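The Borrowed Table

Hülya Güneş keeps her crockery in a garage in Waston, on steel shelving her brother-in-law put up one February. There are no floral teapots and nothing with a gold rim. Almost everything is white, and almost everything stacks.

She lends it out. A christening, a wake, a football club lunch, a seventieth in somebody's backyard: people ring, say how many they expect and come by with the car. The charge is small and covers breakages. If you bring it back clean there is no charge at all for the next one.

The idea came from a bad party. Her daughter's engagement was catered on paper plates, and the soup went through them. "It was lentil soup, so it was hot and it was orange," Güneş says. "I had my good tablecloth on." The next week she bought a box of bowls from a cafe that was closing down, and then went back for the plates.

Soup is still what she gets asked about most. The Asian-style spoon, with its deep bowl and flat base, suits a crowd better than a dessert spoon. It holds more, it doesn't scrape, and small children manage it well. It is also the one item she can't keep tidy. Plates and bowls will sit on top of each other for as long as you leave them. Spoons slide.

Her system is simple. Plates and bowls share the big white tub, plates at the back and bowls in front. The spoons get the small teal one. Everything gets set out on the long table under the checked cloth, and the trays are made up from there.
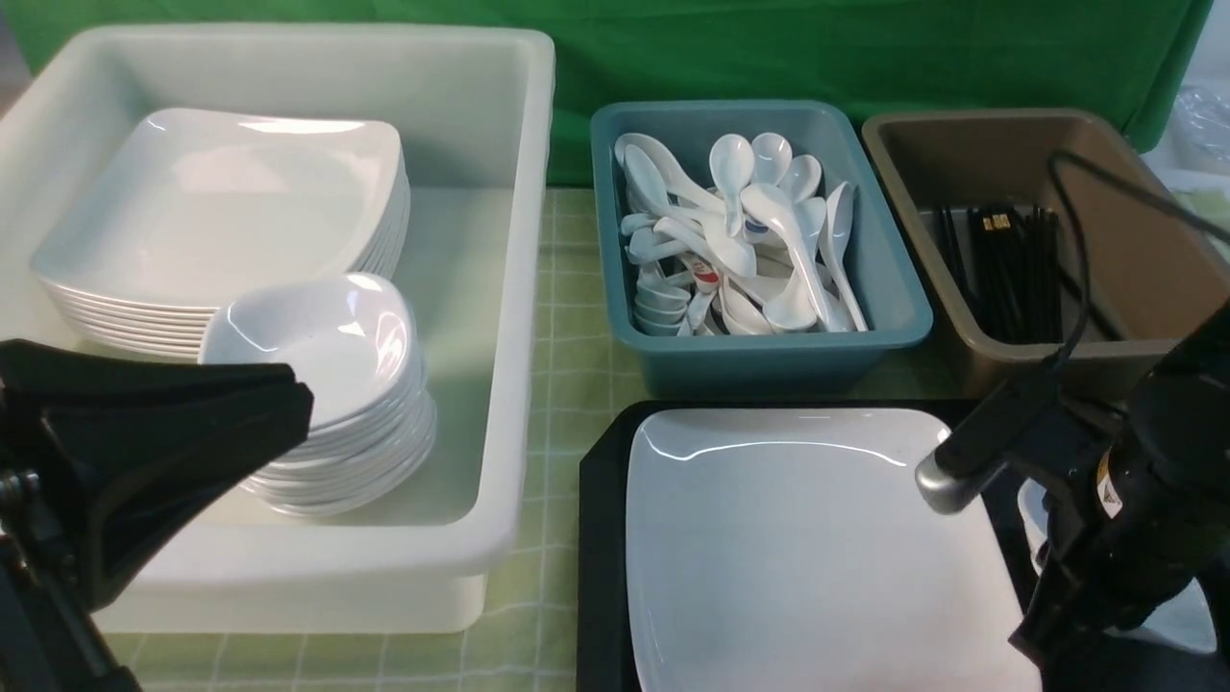
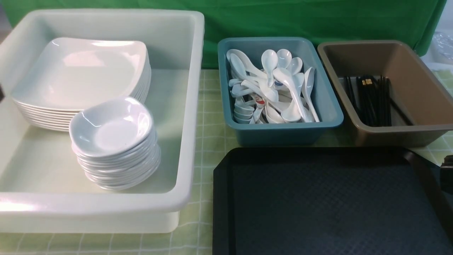
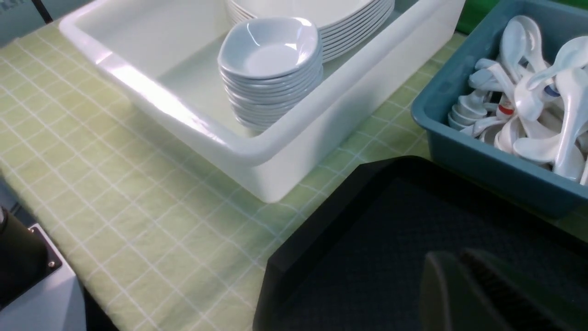
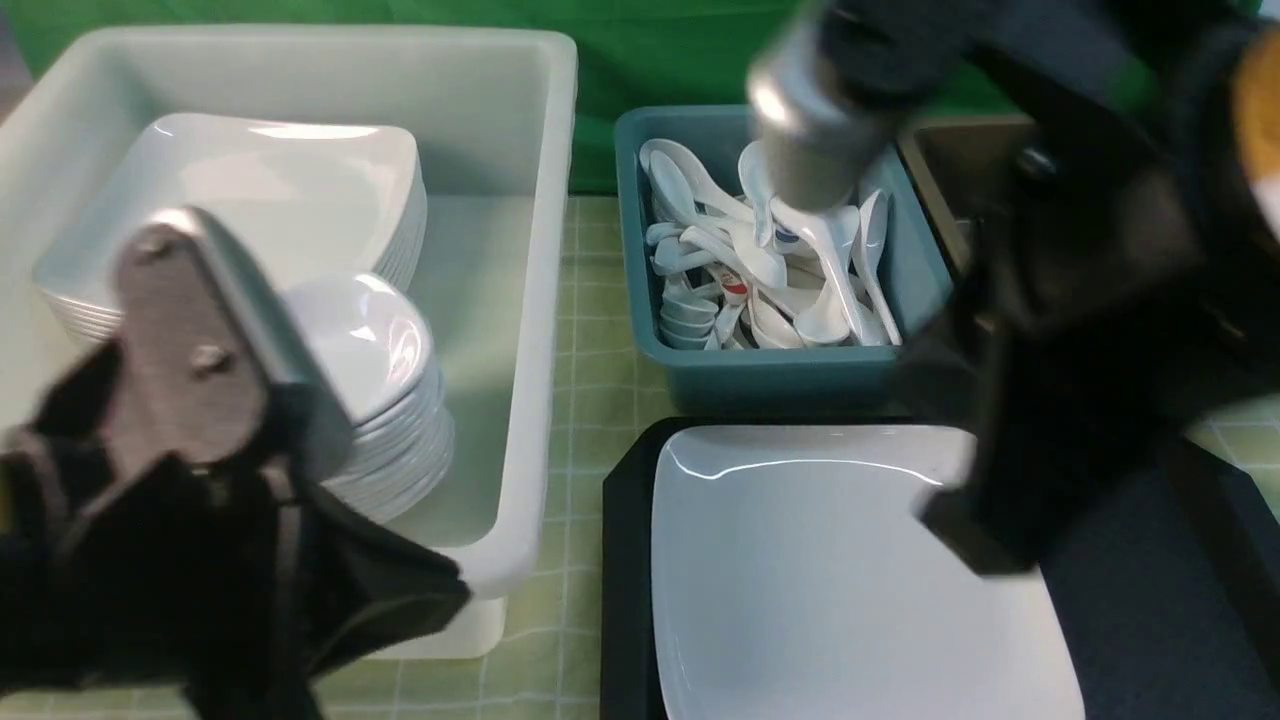
Nermina Grgić, who runs the Uysal Street soup lunch, has borrowed from the garage since it started. She used to bring her own bowls from home, 16 of them in four different patterns, and spent the afternoon working out which were hers. Now she picks up the tubs the night before and has them back by tea time.

Grgić is strict about the order of work. The plate goes on the tray first, then the bowl on the plate, then the spoon beside it. The soup is ladled last, at the pot, and the tray is carried level with both hands. She has seen people fill the bowl and then go looking for a plate to put under it. "You end up with a wet thumb," she says.

She prefers a black tray to a pale one. White crockery shows up on it, and so does anything spilt, which means it gets wiped. The raised edge matters more than the colour, particularly with older guests who like to carry their own.

Square plates have their critics. Alper Sönmez washes up at the lunch most weeks and would swap the lot for round ones. The corners catch on the dish rack, he says, and a square plate dropped on its corner is a finished plate. He concedes that they pack well. Two soft bread rolls will also sit in the corners beside a bowl, where on a round plate they end up on the tray.

His own method is to wash the spoons first, while the water is cleanest, and leave them to drain handles up in a colander. Bowls come next and plates last. Nothing goes back into a tub until it has been dried with a cloth. Crockery put away damp will stick together, and pulling apart a stuck stack is how rims get chipped.

Güneş checks everything when it comes home. She runs a finger around each rim and puts the chipped ones aside for the garden, where they go under pots. In the past year she has retired 15 pieces, most of them bowls. One spoon came back from a picnic that had never been hers. She kept it.

On 10th August she will have her biggest booking so far, a hall dinner with two kinds of soup. Her niece, Elif Naz Başaran, is coming to help with the loading, and has already asked whether they could use disposable spoons just this once. They will be using the white ones. The soups are red lentil and chicken with rice, and the tubs go out at 3.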